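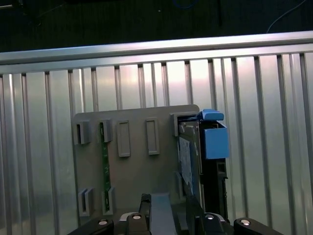
Shared workshops should stop chasing robot arms that do everything. There, said it. Ours at Jutik took 169 hours to get as far as swapping parts on one test panel, and people keep asking when it'll fold laundry. Wrong question. A drive with a big blue handle is a fair target for two black fingers, a skinny green board standing between its slots is a much meaner one, and that's plenty for a winter of evenings in the garage or anywhere else.

Small jobs teach you more. Tolerances, cable slack, where the fingers foul. The Zikari crowd spent $341 on a fancier wrist and still can't seat a card strait. Pick one dull task. Do it 23 times in a row, then talk to me about laundry. Rant over, bench is booked untill March anyway.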